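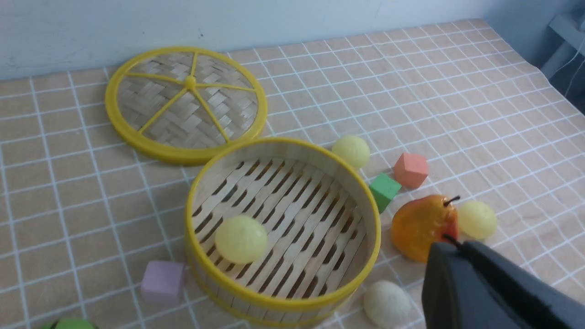
Monday 26th March, Brostthorpe. Half an hour with Nokuthula Engelbrecht before her train. She looks after the arm on the second bench at Motaung, the one they all call Prollumside after the street the first one came from. Typed up same night, will tidy later.

First question was what goes wrong most. No pause at all.

"Fingertips. Always the fingertips. You can have a beautiful arm and a beautiful controller and it all comes down to a bit of black rubber the size of your thumbnail."

The tips come off every 2000 grasps whether they look tired or not. She used to go by eye. Gave it up after a bad fortnight when the soft toys kept sliding out and everyone blamed the software. "I had two people rewriting the closing speed. It was the rubber. I felt like a right galah."

Swapping them is a five minute job if you've done it before. Arm parked high, air or power off depending on the gripper (theirs is electric), one screw each side, old tip off, wipe the seat with a dry rag. No solvent. She was firm on that, the solvent creeps under the new tip and it walks. New tip on, screw in by hand till it stops, then a quarter turn.

"People lean on it. It's a tiny screw in a soft metal. If you're grunting you've already stripped it."

Then she closes the fingers on nothing and looks at the gap against a torch. Light should be even top to bottom. If it's a wedge, one tip is sitting crooked and you do it again.

We got onto the camera at the wrist. It rides on a small bracket and the bracket is her least favourite part of the whole cell. Knocks loosen it. A knock you wouldn't even hear from the desk.

"Say it's turned a hair. Every picture's still lovely and sharp, so you don't twig. But the arm thinks the pear is here and the pear is over there, and it comes down on the side of it." So every morning there's a check before anything else runs. Arm goes to 3 set poses over the grid cloth, she pulls up the view from each and lays the saved one over the top. Lines should sit on lines. If they've drifted she nips up the bracket and does the full calibration, which is a cup of tea and a half.

The cloth itself gets more attention than I'd of guessed. Smoothed by hand from the middle outward. It drapes over the edge of the table and if somebody brushes past, it drags, and the corners of the squares aren't where they were yesterday. She'd like it taped. Others don't want it taped as they pull it off to wash it.

What about the bits and pieces on top? Blocks, balls, the pear, the steamer, the buns. She has strong views here too.

"Round things first. When I've changed anything, tips, bracket, anything, I start with a ball. A ball is honest, it doesn't care which way you come at it. Then a cube, then the bun. The bun's last, it's soft, it's got the pleats. If the bun comes up clean you can go home."

I asked how she sets the force for something like that. Low, and then up by small steps until it holds through a slow lift, then one more step for luck. She writes the number on a card and sticks it on the controller lid. There's a lot of cards. Some have other people's handwriting on them and those she doesn't trust.

The thing she kept coming back to was the approach. Fingers come down either side, pause, close. The pause matters, lets the arm stop ringing. Skip it and one finger lands early and shoves the toy along the cloth before the other gets there.

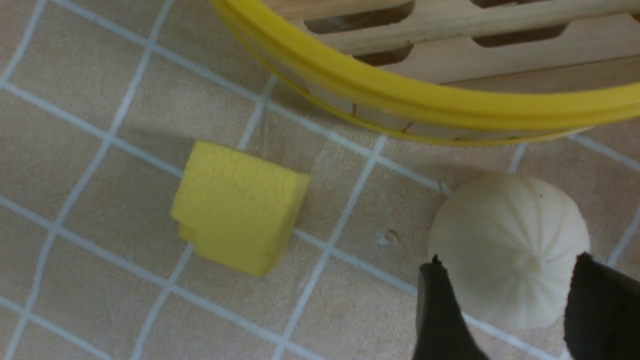
Pieter Mkhize, who'd wandered in by then and was eating his lunch standing up, reckoned the pause was twice as long as it needed to be and that she only kept it because she was the one who had to change the tips. She didn't deny it. "He can have the short pause when he's got the screwdriver."

They did agree on the cables. Leave slack at the wrist, more than looks neat. Ludska, the firm that fitted the arm, had tied everything down tight and it looked terrific and the camera lead went inside a month, right where it bent. Now there's a loose loop and a soft strap, and she runs the wrist out to both ends of its travel after any work, slowly, hand on the stop, watching the loop and nothing else.

Spares: 2 sets of tips in the drawer, one camera lead, a bag of the little screws. The screws came in a bag of 100 and she's cranky about how fast they go.

Last thing, coat already on, I asked what she'd tell someone taking over the bench.

"Write down what you touched. Even if you put it back. Specially if you put it back." Then something about the drawer key that I didn't catch, will ring her Thursday and add it.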